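Hullside notebook, July
Share 10 | Comments 12

Started at 10 in the morning with the blinds half down, and I'm writing this at the table because I want it on paper while I still feel this pleased. The room works! I had my doubts when we said we would move all the color and see-through stuff in here, away from the big windows, but the light in this corner is soft and even in a way the old room never managed. The old room is 1928 brick and very handsome and it throws orange on everything you put in it. You can't judge a pale blue in there. You can barely judge a white.

Meter at the middle of the table read 1249 lux with the overheads on. I moved it toward the wall and it dropped a little, as you'd expect, then I forgot to write down the second number. Do that again next time. Use the small meter, the big one has the sticky button.

What I wanted from today: can you pick out the edge of something pale and see-through lying on something white, from a normal standing distance, with no side lamp? And does one strong color in front of it help your eye or pull it away?

Short answer, yes, and it helps a lot. The bright green against all that pale stuff is a joy. It gives you one loud thing to rest your eye on, and then the quiet blues and grays behind it start to separate. I went back and forth between the door and the stool maybe more often than I needed to, just because I liked looking at it.

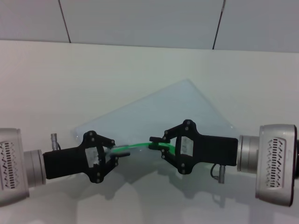 Green tube held level, pale bluish sheet lying on the white table behind.

The sheet is the piece I keep coming back to. Laid out with its peak pointing up it reads as a big rough triangle, and I had expected it to vanish into the tabletop. It doesn't. That touch of blue is enough. I would still like to try the same thing with the Skondar film, the clear one with no tint at all, because I suspect that is where we'll struggle. If the clear film disappears, we put a gray mat under it and carry on.

Note on the table: keep it white. I know there was talk of covering it with the Nastero mat to save the surface. Please let's not, or at least let's not until the color checks are done. The white is doing half the work. If you need to cut anything, take the cutting board from the drawer by the sink and wipe the table down after. Soft cloth, plain water, no spray. The spray leaves a bloom you can't see from above but that shows from the stool.

After lunch I turned to the walls, which I have ignored since we moved in and now can't stop looking at. Pale gray, matte, plain. I'd been calling them white in my earlier notes, so cross that out wherever you find it. They are gray, with a bit of blue in them where the light is better and a bit of green where it drops away. The same finish can look like two different paints depending on where you stand. For our purposes that is a warning, and a really interesting one: anyone matching a sample by eye against a panel needs to say which part of the panel.

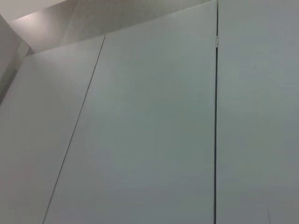 Plain gray panels, small silvery fitting in the gap between two of them.

I love how little there is on these. No handles or labels on this stretch, just the gaps. The dark one makes a very good plumb line for the eye, and I've started using the seams in general as rulers when I line up samples. Hold a strip next to one and you know at once whether it's hanging true. The small metallic piece I took for a hinge, or possibly a latch. I haven't tried it. Facilities at Hullside may have a drawing, and I've put it on the list to ask for one before we stick anything over a gap. Low-tack tape on the flat parts only until we hear back.

Tautahi swatches came in the afternoon mail, all 12 of them, and the greens are terrific. Went straight through the stack at the table. The darkest one goes nearly black in this light, so that one is out for the edge checks. The yellowest is my favorite, though I think it will look dirty next to the bluish sheet. The rest are in the flat box, in order, light to dark, with the labels facing up. Please keep them that way round!

To do
- Second meter reading, near the wall this time, and write it down
- Skondar clear film on the bare white table, then on gray
- Ask about the panel fitting
- Same check with the blinds fully open, late in the day
- Relabel the old notes that say "white wall"
- More soft cloths

One thing to check against the old room: I said the blue looked washed out over there, but I was going from memory and memory is hopeless with pale colors. Take the sheet across and look at it on the bench by the brick. Then bring it back in here and write both down on the same page.

Blinds left half down. Flat box is on the shelf under the meter.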